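Skuris paint color records

Skuris is a table of interior paint colors copied from the sample cards of Stalex, a small paint maker that closed its shop counter years ago. It holds 762 rows, one per color. People restoring older apartments kept asking for the same blues and grays, so the cards were typed up and put in one file.

Files

colors.csv — the main table
cards.csv — one row per sample card, 174 in all
notes.txt — remarks written on the backs of cards

Columns in colors.csv

code: the maker's code, kept as text so leading zeros survive
name: the name on the card, original spelling
finish: matte, satin or gloss
card_id: matches cards.csv
hex: screen value read from a scan

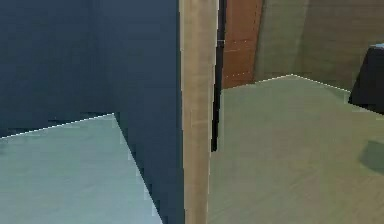 The hex values are the weakest part of the table. Scans were made at 300 dpi on two machines, and the second one reads dark blues a little too green. Tiruwork Bogale corrected the rows she could check against a painted board. Those have "yes" in the checked column. Leave the others alone if you need a close match, and take a chip to a paint store.

Some codes appear twice. The maker reused numbers after the year 2000, so join on code and card_id together.

Known gaps

Exterior colors are missing. Card 41 has a torn corner and two names on it are guesses, marked with a question mark.

Changes

31st December: Fuad Worku fixed the finish column for the satin cards.
March: notes.txt added, typed by Nahom Endale.

Corrections go to Ayana Beyene. Please send the card number and the code with each one.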